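Review: the Pliltard home robot practice pack, second edition

Bought this in September for our training room at Rosville. We run a short course for people who'll be signing off two-armed robots in houses — mostly fitters, a few letting agents, one retired ward sister who is better at it than the rest of us. The pack is a simulated house, a simulated robot and a rule book. Paid 3,464 all in, with the desk licence. Not cheap. Review is of the rule book as much as the software, as the rule book is what you're really paying for.

What you get

House loads fine on our middling machines. Kitchen, big windows, garden outside, wooden floor right through. Robot has two arms and a gripper on each. You drive it yourself or let the supplied routine drive and you sit there with the checklist. We do both. Views from behind the gripper are the useful ones, they put you where the trouble is.

Start with the clearances section. Rule 8 in the book, "name every upright before you move past it", sounded daft to me when I read it. Then you get the fingers either side of a dark pole with the cooker behind and the other arm coming in from the right, and you understand it quick enough.
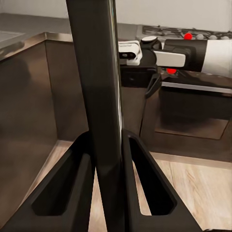
The book wants the learner to say out loud what both arms are near, before either one moves. Fixed things first, then loose things. Small round things get their own line on the sheet, because they roll. I like that. Merrick's older pack only had you check the arm you were driving, and I've watched more than one learner pass that with a clean sheet and not a clue where the second arm had got to.

Speeds. Book says slow near anything fixed, and slower still near glass. No numbers in the main text! They're in an appendix at the back, in tiny print, and the appendix doesn't match the on-screen settings. Screen has a slider with names on it, appendix has a table. We made our own crib card and taped it to the desk. Plenico, who sell the thing, say this will be fixed. They said that last time.

Things on walls

Best chapter by a mile. Wall hung items are what people get wrong in real houses, and the book treats them as loose until shown otherwise. So a picture on a hook is a loose object. Hands off the artwork, frame only, and approach from a low corner so you can back off the way you came. There's a framed Star Wars poster used for this one, on a grey pillar between a glass door and a window, and it's a good test piece as it's big and everybody has an opinion about it. Gripper tip right by the corner of the frame is where the book has you stop and fill in the sheet. Which edge. What's behind. What's to either side. Where would it land.

Ott Dambrauskienė, who teaches the afternoon group, has them do the stop twice. I thought that was overkill and have since come round.

One moan. The rule for glass next to a wall item is on a different page from the rule for wall items. You end up with a finger in each. A cross reference would of done it. 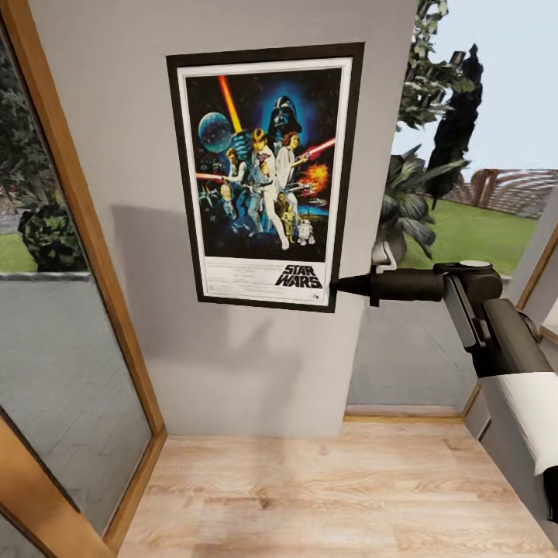
Things on the floor

Thinner chapter, and it shows. A framed thing leaning on a cupboard is a different job from the same thing on a wall. It can slide at the bottom or tip at the top, and the book gives you half a page. What's there is sound enough — don't push at the foot of it, keep the idle arm wide of it with nothing in its jaws, don't go over the top if there's a tap or anything else poking up behind. But no sheet to fill in. We wrote one.

Eglė Kļaviņa did ours in a lunch break and it's better than the printed ones. Four lines. What's it leaning on, what's it standing on, where's each arm, who can stop it. She sent it to Plenico. No reply so far. 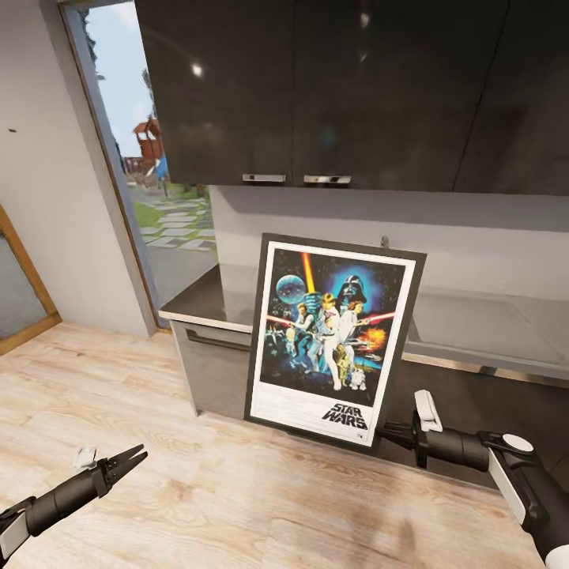 Also the book never says how low you can take a gripper to the floorboards. We tell learners to keep a hand's height unless the task says otherwise, and to write it down if they go under. That's our rule not theirs, so don't go looking for it.

Odds and ends

Stop button on the desk unit is big and red and in the right place. Good.

Replay is fiddly. You can step back but not mark a spot, so you're forever hunting for the moment you wanted to talk about. Bad for group teaching.

Sign off sheets come in a pad of 400. Sounds loads. We got through a third of it with the first group, and a refil has to be ordered with the binder whether you want another binder or not.

Would I buy it again? Yes, for the walls chapter and for rule 8. If you already own the first edition I'd wait and see if they sort the appendix. Four stars, would be five with a proper floor chapter.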